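I have now read four sets of rules for keeping a robot from hitting somebody, and wrote the fifth myself, so I feel entitled to a moan.

The fourth set was Hegarty's. Hegarty is the firm that sold our building its insurance, and its guidance on automated equipment runs to 50 pages, of which a good third concerns forklifts. We don't own a forklift. We have a bench at Wuvside, two arms bolted to it, and a kettle we aren't allowed to plug in near either of them (page 31, and fair enough).

The trouble with writing rules for a small lab is that all the good ones were written for large factories. They assume a fence. They assume a person whose job is the fence. When you share one room and the fence would have to go through the middle of the sink, you start looking for the bits that still apply, and you find that the sensible core of the whole lot fits on a sheet of paper. So I wrote the sheet of paper. It took me most of December and it has 13 rules on it, one of which I regret.

I won't give you all of them. The ones that have earned their place are the dull ones.

**Say it out loud before you enable.** Whoever is driving says "arms live" and waits for an answer from everyone in the room. A grunt counts. Headphones don't get a pass, you go and wave at the headphones. People feel daft doing this for a week and then they stop noticing.

**The stop button lives in one place.** Ours used to be on a long lead, which meant it was wherever the last person had been sitting. I once found it in a drawer. Now it's screwed to the front edge, left of the chair, and if you want it somewhere else you can bring a screwdriver and an argument.

**A light tells you about the light.** Every arm we've ever had came with a little lamp of some sort, and every new starter treats it as a promise. Green means whatever the manual says green means on that model, which may be "ready", "powered" or "about to move quite briskly". Look it up, write it on the sheet by the door, and keep your hands out until you've checked the state on the screen as well.

**Clear the bench to the task.** If the job is pens and a box, the bench has pens and a box on it. No mugs, no phones, no spare hex keys. This is the rule I get the most grief for and the one I'd keep if I had to bin the other twelve. An arm that catches a pen gives you a pen on the floor. An arm that catches somebody's tea gives you an afternoon with the covers off.
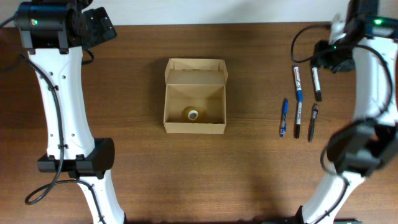 Do you need a written risk assessment if the arms are small and slow?

Write one anyway, and redo it whenever you change the gripper, the speed limit or what's being picked up. Small arms can still pinch a finger, and "slow" is a setting somebody can alter.

I got that question from a reader at Wukovville, who was plainly hoping for a different reply. Two pages will do it. Put down what moves, how far it reaches, what it holds, who might be standing there and what you've done about it. If you can't fill in the reach, get a tape measure.

**Cables get looked at before every session.** Slack is good, because a joint needs some to turn through. Slack that can find its way round the next joint along is how you learn the price of a replacement lead. Run the arm through its full travel slowly, watch the cable the whole way, and only then turn the speed up. We cap ours at 50 per cent with anybody near the bench. You may have 100 per cent when the room is empty and you're driving from the corridor, and you'd be surprised how rarely anyone wants it enough to stand in the corridor.

**Two people for anything new.** One drives, one watches with a hand near the stop. The watcher isn't there to chat, fetch things or have opinions on the football.

The rule I regret is number nine, which says all loose items must be "suitably secured". I lifted it from the Sandimwood handbook because it sounded official. It has caused more arguments than the other rules put together. Suitably, to whom? You can't secure a pen that the robot is supposed to pick up. I've crossed it out and written "don't leave stuff lying about that isn't part of the job" in biro, and then noticed that this is already rule four.

So that makes it twelve. I'll reprint the sheet when the laminator comes back from upstairs.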